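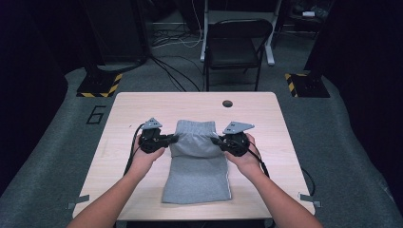

Room inspection, Lamar Building, Flalton campus
Language and area studies centre, ground and first floors. Walked on June 19, 2021 by Zineb Nasr, ahead of the grant office's site visit. The award letter says the premises must be "fit for teaching and public events", and somebody has to go round with a clipboard and find out whether they are. Items are marked OK, FIX or ASK. Tables first: the light wood-grain sort is fine for seminars, and even for folding grey knitwear on, but any cable that runs over the edge of one, as the black ones do there, gets taped down before the public comes in.

1. Fire doors close by themselves -- FIX
The one by the map library closes if you lean on it. Leaning is not in the fire plan.

2. Exit signs lit -- OK
All lit, including the one pointing at the stationery cupboard. See item 3.

3. Exit signs point to exits -- FIX
See item 2.

4. Seminar room 15, seating -- OK
Posted limit is 62. Chairs stack properly. The squeaky one has been moved to the front, where the speaker can have it.

5. Lecture hall, seating -- ASK
The plate on the wall says 300. The booking system says otherwise and so does the fire certificate. Please could Estates pick a number before the Pyo lecture.

6. Extinguishers in date -- FIX
Last checked in April, apart from the one in the kitchen, whose label has been washed clean by years of tea. Replace label, and probably extinguisher.

7. Step-free route to the language lab -- FIX
The route exists. It is blocked by boxes of the Jarkach exhibition catalogue, a handsome book which did not sell. Move boxes.

8. First aid kit -- FIX
Contains plasters, one glove and a phrasebook. Restock, keep the phrasebook.

9. Windows open and shut -- ASK
Office 17 opens. Shutting is a two-person job. Reported before, twice, by me.

10. Handrails, main stairs -- OK
Solid. Best thing in the building.

Comments
Items 1, 3 and 7 must be done before the visit. Item 6 should be done before anybody makes toast. Send corrections to me in writing -- the last lot came by voicemail, from a train.

Z. Nasr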